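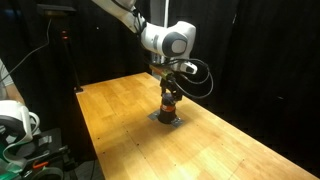
About us

Fulel is a workshop and training school for people whose jobs are changing because a robot is about to share the room with them. We work with packing halls, small factories, repair benches, a bakery or two and one very busy seed merchant. Some of them already own an arm and can't get anyone to like it. Others are still deciding whether to buy one at all, and those are often the visits we enjoy most.

We started in the back half of a joinery shop with 3 of us, one secondhand arm and a bench we had built for something else. All three of us had come off production lines. We had loaded machines, cleared jams, filled in the sheets at the end of the shift and gone home with sore wrists. One day a robot turned up where we worked, behind a fence, and it was running by Friday. It did its job well enough, but the people who had done that job for years found out what it would do by watching it. They could have told the installers plenty! Which lids stick, which boxes bow in damp weather, why the pallet always goes on the left. None of it had been asked for, and most of it had to be put right later at a good deal of expense.

Fulel grew out of the conversations we had that month, and we still like to start in the same place, with the people who do the work now.

What we do

Most of our time goes into what we call bench weeks. A firm sends us a small team from the shop floor, along with the parts they handle, and we spend the week working out together which bits of the job an arm could take on. The team does the teaching. They set the pick points, they choose where a part should rest, they decide how hard is too hard to grip. Our staff sit beside them and help with the software when it gets fiddly (it does get fiddly).

By the second day people are usually arguing with the robot, which we take as a very good sign. By the fourth they are arguing with each other about the best way to hold a part, and bringing up things they have known for years and never had a reason to say out loud. We write all of it down. The notes from a bench week go back with the team, in their own words, and belong to them.

We also run:

Open evenings, for anyone at a client firm who wants to have a go, including the office, the drivers and the night shift. The night shift gets its own session at 6 in the morning, with breakfast.

The Haltard course, our longer programme for people moving from hand work into setting up and looking after machines. It takes 90 hours, spread over as many weeks as the employer and the learner can manage. No maths beyond what you'd use to put up a shelf.

Return visits. We come back in the months after a machine goes in, stand on the floor and ask how it's going. Plenty of what we know we learned on return visits, and a fair amount of it was uncomfortable.

What changes for people

We get asked this on every first visit, quite rightly, and we try to answer it plainly.

The lifting and the repeating go down. A person who used to place the same part in the same fixture all day will probably spend far less of the day doing that, and shoulders and hands are glad of it. In exchange there is more looking, more checking and more deciding. Some people love that from the first morning. Others find it tiring in a new way, and miss the rhythm of the old job and the chat that went with it. We heard this so often that we now ask firms to think about where people will stand and who they'll be able to talk to, before anyone thinks about where the robot will stand.

Pay needs sorting out early. If someone has learned to teach and correct a machine, that is a skill and their job has grown. We ask every firm to settle what it will pay for the new role before the bench week begins, and we have turned down work where the answer was "let's see how it goes".

And sometimes there are fewer hours of a certain kind of work afterwards. We won't pretend otherwise. What we can do is make sure the people affected are in the room early, with time to train and a real say in what happens to the rest of the job.

Working with Norneria

Our longest partnership is with Norneria, who pack kitchenware and gift sets. They came to us with a list of tasks their managers wanted automated, and their packers came with a different list. The packers' list was better. It began with a dull little job at the end of the line, turning containers so that they all faced the same way, which had never made it into a meeting and which every single person hated. That was the first job to go over to an arm, and the packers set it up themselves.

Since then 73 people from Norneria have been through a bench week, and several have gone on to Haltard. Two of them now teach on it - they are much stricter than we are.

Where we are

We left the joinery shop some time ago, though we took the taste for a good solid bench with us. Home is now the ground floor of the old Rautiainen building, a former glove works with tall windows on the street side and a goods lift that we are all very fond of. There's a training room, two workshops and a kitchen that is honestly too small. The arms we teach on are ordinary working models, chosen to be close to what people will meet at their own firms, and learners are free to get things wrong on them. Parts get dropped here every day of the week.

So far 501 people have trained with us. They have been pickers, welders, seamstresses, cleaners, line leaders, a beekeeper and a good many who told us at the door that they were no use with computers. We keep a shelf in the corridor for the odd things they leave us to practise on, and it is getting very full.

Come and see us

If your workplace is thinking about automation, or has already gone ahead and could do with a hand, please get in touch. We like to hear from managers, and we like it just as much when the first message comes from the shop floor. You don't need a plan or a budget to talk to us. Bring a part you handle every day, the more awkward the better, and we'll put the kettle on.

Our next open house is in June. Children are welcome if they come with an adult, and there is step-free access from the yard.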